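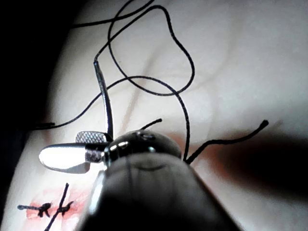

The Valtside Indoor Lacrosse League will reduce its active rosters from 21 players to 19 and move to a single-entity payroll at the start of next season, according to a notice sent to its clubs on Fri 9 January.

The change was approved by the league's board of governors after two rounds of voting. The first vote failed when three clubs objected to the timetable for transferring player contracts. The second passed after the transfer deadline was moved to the end of October.

Under the current arrangement, each club signs its own players, pays them directly and carries its own injury insurance. Under the new one, players will sign with the league, which will assign them to clubs and pay them on a common schedule. Clubs will keep control of trades, releases and the annual draft list, subject to approval by the league office.

Morag Buchanan, the league's operations director, said the existing system had produced 251 separate contract forms across the membership, many with different definitions of a missed game.

"We had clubs paying a full game check for a player in street clothes and clubs paying nothing for a player who dressed and didn't get a shift," Buchanan said. "The standard contract has one definition. A player who is on the game sheet is paid."

The standard contract runs for one season with a club option for a second. It sets a minimum payment for each game, a fixed travel allowance and a bonus of $500 for each playoff round a player's club reaches. Existing agreements that extend past the current season will be honored at their present value, but the league will become the paying party.

Roster limits are the part of the plan most likely to affect the product on the floor. Teams will dress 17 runners and 2 goaltenders, with no practice squad. Clubs may add a replacement only when a player has been placed on the injured list for at least two games. Emergency goaltenders are exempt from the limit and may be signed on the day of a game.

Keyvan Taheri, general manager of the Drakdale Ironmen, said his club had voted against the plan in the first round and for it in the second.

"The roster number was never our objection," Taheri said. "Our objection was the date. We have players with October options, and we needed those options to run out under the old rules."

The league has seven clubs. It suspended an eighth, the Skendevden Rams, before the current season after the club failed to post its performance bond. Skendevden's players were made available in a dispersal draft, and its home dates were removed from the schedule. The bond requirement remains in place under the new structure, although the amount will be lower because clubs will no longer be liable for wages.

Skendevden may apply for readmission. Esmaeil Ranjbar, who heads the group that holds the club's rights, said an application was being prepared but had not been filed. The group has a lease at its former arena with 30 days' notice on either side.

Players are not represented by a union. An informal players' council, made up of one member from each club, was shown a draft of the standard contract and returned written comments. Council chair Mahtab Moradi, a defender with Daneshvar, said the league had accepted changes to the insurance wording and the travel allowance but declined a request for guaranteed pay after a midseason release.

"A released player gets the next scheduled payment and then it stops," Moradi said. "Most of us have day jobs, so it's survivable -- but it should be in the contract and it isn't."

The league office will hire a payroll administrator and a second compliance officer. It will also take over the booking of team travel, which clubs now arrange separately. Ladi Olatunji, the league's finance manager, said the cost would be met from existing club dues and that no increase was planned.

The schedule format is unchanged. Each club will play the others twice, once at home and once away, with the top four advancing to single-game semifinals. Draft order will continue to be set by regular-season record, and clubs must submit their protected lists to the league office before the draft list is issued.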